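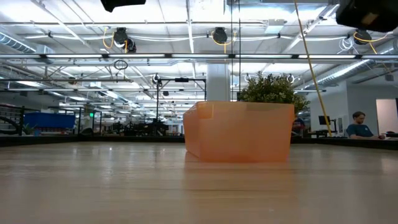 Robot cell budgeting

Robot cell budgeting is working out what a robot workspace will cost before anyone orders one. I've kept this entry for the Udinville wiki since February, and I still get it wrong (ask Athina Makris about my first spreadsheet!).

What to count

The arm is the bit everyone prices first. I start with the dull stuff instead: tables, bins, monitors, lighting, and power from overhead. Cable reels hung from the ceiling keep yellow cable off the floor, and I love them, but get the fitting quoted separately. Skemar charged us 285 pounds a reel, fitting extra, and I'd only put down the reel.

Plastic bins are cheap, so buy spares. Our last order came to 808 pounds for the lot, lids included.

Planning time

Marina Sfakianakis allows 18 weeks from order to first pick, with four of those for wiring and desks. I used to allow less and regretted it.

See also: Spare grippers; Leasing or buying; Vumulham site costs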